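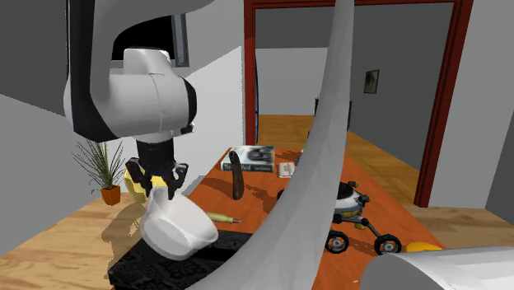
Brarell Teaware Words

Welcome! Brarell is a small, free word list for people who love cups, mugs, bowls and pots, and who love arguing about what to call them. Version of 2020-06-28.

What's inside

1,434 entries in one plain text file. Each line has a word, a short meaning, the region where we heard it, and a note on spelling. Tabs between fields, UTF-8, no header row.

There are 48 entries just for parts of a cup (foot, rim, lip, waist, and plenty more – potters have a word for everything!).

Where the words came from

I started in February with my grandmother's recipe cards and a stack of old Pellmont shop catalogs. Then Lorne MacPherson sent in a huge batch of Scottish and Nova Scotian terms, and the list doubled in a week. I'm still delighted by "tassie".

Known gaps

Coffee words are thin. Spelling in the Pellmont entries follows the catalogs, typos included, and those lines are marked P. Around 10 entries have no region yet.

Using it

Load it into anything that reads tabs. Clider users should turn off automatic quotes first or the inch marks will break. Sort by field three if you want the regional view – it's my favorite way to browse!

License

Public domain. Credit is nice but not needed.

Adding words

Send one word per message, with where you heard it. Family words are very welcome.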